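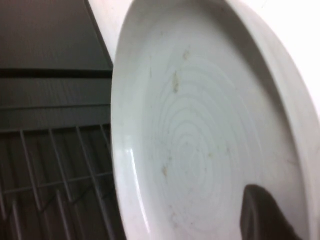
Should plates go in the box flat or standing up, a reader asked under my February post about moving house, and do I really need to buy paper when I've got a pile of old newspapers in the garage?

Standing up! Always standing up, on their edges like records in a crate. I stacked mine flat when I moved to Mackay (2403 km on the back of a truck) and the bottom three didn't make it. The next move, out to Butville, I did it the way I've written out below and the only thing I lost was a mug handle.

As for newspaper, you can use it, but the ink comes off on everything and you'll be washing the lot at the other end. I buy a bundle of plain packing paper and keep the newspaper for scrunching into gaps.

## What you need

- small, strong boxes (I use 62 litre ones, and even those get heavy)
- plain packing paper, more than you think
- a decent tape gun
- a fat marker
- old towels or tea towels, clean

## Packing the plates

1. Tape the bottom of the box twice, once along the join and once across it. Give it a shove with your fist.
2. Scrunch paper into balls and fill the bottom to about the depth of your hand. A folded towel works too.
3. Lay a plate in the middle of a few sheets, fold two corners over it, then put down the next plate and fold the rest over both. I do them in bundles of three or four, with paper between each one.
4. Wrap the whole bundle again and run a bit of tape around it.
5. Slide the bundles in on their edges, biggest first. They should be snug enough that nothing tips when you let go.
6. Stuff the gaps. Corners especially.
7. Finish with another thick layer of scrunched paper, close the flaps and give the box a gentle wobble. If you hear clinking, open it up and add more.

I get 24 dinner plates in a box this way and then stop, even if there's room on top. That's where the tea towels go.

## Bowls and mugs

Bowls can nest, two or three at a time with paper between them, and they go in on their sides as well. Mugs get a twist of paper through the handle first and then a sheet round the outside. Don't put mugs inside each other, however tempting it is at eleven at night.

Write KITCHEN – PLATES on two sides of the box as well as the lid (you can't read a lid once something's sitting on it), and pack one bowl and one mug per person in a separate bag for the first morning. Kettle goes in there too.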